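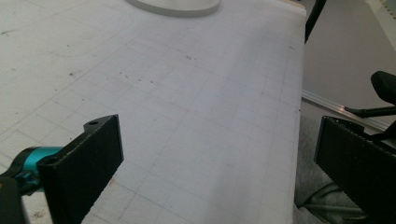

Home Questions Tags Unanswered Help Log in

Hand-held gripper: Brosach or Orel jaws for thin kitchen tools?

I'm comparing two sets of jaws for a hand-held parallel gripper with a camera on top, and I'd like to hear from people who have used either one for a while. The gripper body and the camera stay the same. Only the jaws and the trigger linkage change.

Set one is the Brosach. Stiff plates, fairly heavy, and the opening is the same every time I let go of the trigger. Set two is the Orel. Lighter and easier on the wrist, but there is some sideways play at the tips when I twist my hand.

My test objects are kitchen tools: a whisk, a ladle, a small spatula, a peeler. I pick each one up off a white table with grid lines on it, hold it over a stand, and put it down. I have 326 recordings with the Brosach and a smaller pile with the Orel. The Brosach drops fewer things. The trouble is that round handles rotate in it. A whisk picked up near the end of the handle swings down until the wires point at the table. With the Orel it swings less, and I don't understand why, given the play.

What I want to know:

Is the rotation a pad problem or a force problem?

Does the play in the Orel matter later on when the recordings are replayed on an arm with stiff jaws?

Is there any point in changing the controller? I'm on a Csizmadia board now, reading jaw width from an encoder. I can't spend much.

asked 2020-05-12 by tworkbench

Answer, accepted

Mostly a pad problem. A flat stiff plate touches a round handle along a line, and a line contact resists sliding much better than it resists turning. You can squeeze harder and the whisk will still swing if you hold it far from its balance point. Something with give in it spreads the contact out into a patch, and a patch resists turning. I suspect your Orel jaws are doing a little of this by accident. The tips lean and settle against the handle and you end up with more area touching.

Test it cheaply before you buy anything. Put a thin layer of soft foam on the Brosach plates, same thickness both sides, and run the whisk again from the same grip point. Mark the grip point on the handle with tape. When I did this with a ladle the swing mostly went away. Foam wears, so write down when you change it. I change mine when I can see a groove.

Two things to watch. Foam changes your closed width, so redo the zero on the encoder after you fit it. It also makes the width reading vary with force. On thin objects like the peeler that can be a large part of the reading.

On the play, it does matter for replay. The encoder sits back at the linkage and can't see the tips lean. The recording says the jaws were at one place and the camera shows them at another. If your arm has stiff jaws it will put the object down a bit to one side of where your hand did. For a ladle I wouldn't care. For anything that goes onto a hook or into a slot I would.

I would keep the Brosach, pad it, and leave the controller alone for now.

Grethe Grímsdóttir

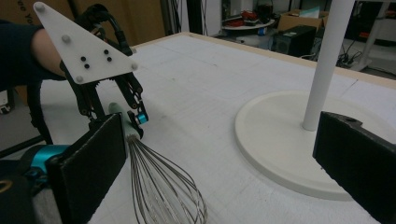 Do I need to recalibrate the camera when I swap jaws?

Only if the swap moved the camera or its mount. The lens calibration belongs to the camera and stays good. What does change is the offset from the camera to the fingertips, so measure that again each time the jaws come off, even if the same pair goes back on.

Another answer

I had the Orel for part of a project and sent it back. Too loose. The screws at the linkage back out and then the play gets worse, so check those first. Threadlocker helps. Use the weak kind or you will never get it apart.

I can't say anything about the Brosach.

Another answer

Adding to the accepted answer on the controller, as it got one line there.

The Csizmadia board is fine for reading an encoder. I moved from it to a Unel in January and the jaw width readings are no better. What did improve was timing. On the old board my width samples came in slightly late compared with the camera, and by an amount that drifted over a long recording. You can check whether you have this. Open and close the jaws quickly a few times at the start of a recording and again at the end. Find the image where the jaws first touch and compare it with the width log. If the gap is the same at both ends you have a fixed delay and can subtract it. If it grows, you have two clocks, and you need to sync them or keep recordings short.

My raw counts for fully open and fully closed were 1217 and 3507. Yours will differ, but write them down when the gripper is new. Closed had crept a long way when I looked again, and it was the pads wearing, nothing to do with the electronics.

Also, try picking the whisk up closer to the wires. It balances there and the swing is small with any jaws. That depends on whether you are testing the jaws or just want the whisk moved.

Comments

tworkbench: Foam on the Brosach worked for the whisk and the spatula. Peeler is still bad, it sinks in and the width reads too small. Going to try a thinner layer. Haven't done the clock test yet.

gridmat: Is the foam closed cell? The open cell stuff I have stays squashed after one long hold.

tworkbench: Closed cell, from a sheet of packing material. No idea what the exact type is.

Related Newest Active Back to top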